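Comden puts two-arm cells on the packing benches at Vorkden

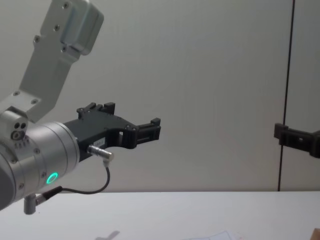 Two grippers facing each other over a white worktop, the left-hand arm showing its green LED ring.

Comden, which packs and ships replacement parts for domestic pumps, has moved part of the kit assembly at its Vorkden works from hand benches to two-arm robot cells. The company confirmed the change in a notice to staff and suppliers dated Saturday, December 19, 2020. Three cells are in use and two hand benches remain.

Each cell has a pair of arms mounted on opposite sides of a table. One arm picks a part from the tray and holds it while the other fits the seal or clip. The finished piece goes to a chute and from there to the bagging line, which has not changed. The cells were installed by Ostapchuk, a local integrator, and run on scheduling software called Jollix that Comden already used for stock control.

Yaryna Panasiuk, who manages the packing hall, said the cells were given the kits with the fewest variants. There are 79 of these on the list. Kits with soft hoses or mixed bags of screws stay on the hand benches, where the parts tangle and have to be sorted by eye.

No jobs have been cut, according to the notice, but the work has been divided differently. Staff who used to spend a full shift fitting seals now load trays, clear stoppages and check samples from the chute. A cell operator looks after one cell at a time and signs for its output at the end of the shift. Hand bench work is shared out by rota, so that everyone in the hall keeps up the skill.

Severyn Derkach has worked in the hall for three years and was among the first to be trained on the cells. He said the main gain was in his wrists. The seals need a firm push with the thumb, and by the afternoon he used to swap hands. Stoppages were the harder part to get used to. "On the bench you feel a bad seal before it goes in. At the cell you have a code on the display, and you have to go and find out what it means."

Staff have also raised the matter of pace. The tray feed was first set to call for a new tray as soon as the last one was empty, which left operators waiting beside the cell or hurrying back to it. The setting has since been changed so that two trays can be queued. Panasiuk said the hall now plans breaks by the tray count, and that operators may pause a cell without asking a supervisor.

Pay grades are still under discussion. Cell operators are paid at the bench rate with an allowance for the training period, and the staff side has asked for a separate grade that covers fault clearing and sample checks. Talks resume in January.

Ostapchuk will keep an engineer on site during day shifts until the night shift has been trained. The gripper jaws are treated as wear parts and are to be inspected weekly, along with the cables and plugs at the wrist. Comden's own maintenance team will take over the inspections once its training is complete. The company has not decided whether to convert the remaining hand benches.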